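Section 4: Comparing Finger Sets on the Zenoneck Hand-Held Gripper 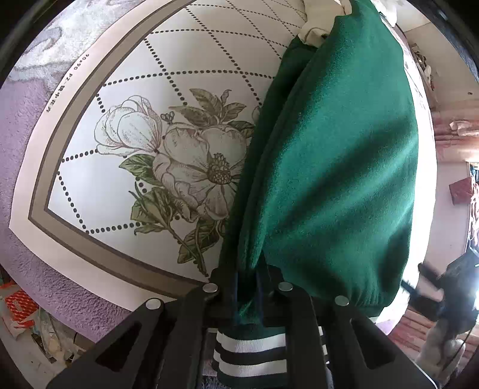

The cloth trial determines which finger set is to be fitted for garment work. It should be carried out at the Irkside site before any finger set is entered as approved, and repeated whenever the fingers are replaced. A soft garment with a ribbed striped band is well suited to the purpose, as the operator can take the pinch in the plain cloth just above the band, with a small tip of fabric showing between the fingers. A patterned mat may be left underneath.

1. Fit the first finger set and tighten both screws by hand.

2. Open and close the jaws several times. The linkages on both sides must move freely and together.

3. Lay the garment over the mat. Do not smooth out the folds.

4. Close the jaws on a single fold and lift the garment to a height of 240 mm.

5. Hold for 18 seconds, then lower the garment and release it.

6. Record the result on Form 253 as held, slipped or dropped. Enter the finger set and the type of cloth.

7. Repeat steps 3 to 6 with the Dursun finger set, using the same garment.

Note: If two layers of cloth are caught when only one was intended, enter the attempt as a double pick — it is not to be recorded as held.

Caution: Keep fingers and loose sleeves clear of the linkages while the jaws are closing. Set down any second gripper before changing the finger set on the first.

Completed forms should be passed to Ngan-ling Tsai. Fault code 402 is dealt with in Section 7.

Vedasby Technical Publications | Contact the documentation office | All rights reserved | Back to top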